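Section 2. Hanging the blackout cloth (Wolde kit)

Read this bit before you unpack the rails. Curtains go up first, lamp last.

**You need:** the Wolde cloth bag, the Lenier rail set, a step stool, a hand steamer if you have one. Second pair of hands for the back panel.

1. Check the rails are level. Spirit level on each one, both ends. Fix now, it's a pain later.
2. Back panel on first. Clip from the middle outwards. Label faces away from you.
3. Side panels next, left then right. Leave them a bit loose, don't stretch. Hems should just touch the floor.
4. Overlap the corners by a hand's width and pin. Gaps here are where teh light gets in.

**Caution:** don't stand on the table to reach the top rail. It isn't rated for it.

Soft folds are fine, no need for the cloth to be drum tight. Diagonal creases from the packing will drop out on their own in a day or two, steamer on low if you can't wait. Dark table top helps as well, less bounce back up onto the cloth.
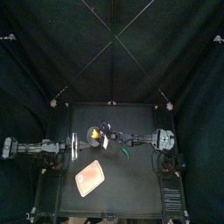
5. Lights off in the room, step inside, pull the last panel to. Wait 2 minutes for your eyes. Any pinpricks, mark with chalk and patch from the outside.
6. Fit the Sultus lamp. Start at 200 lumens and go up from there. Max is 2000, and you wont want that for long with the panels closed.

**Note:** cloth from different batches can look slightly bluer or greener side by side. Not a fault. If it bothers you, order all panels together from Jallham spares.

**Caution:** keep the lamp head a full arm's length off the cloth. Switch off at the wall before moving it.

Washing: cold, no softener, line dry. Never tumble. Coating cracks and you'll be buying new panels.

Next: section 3, setting the dimmer.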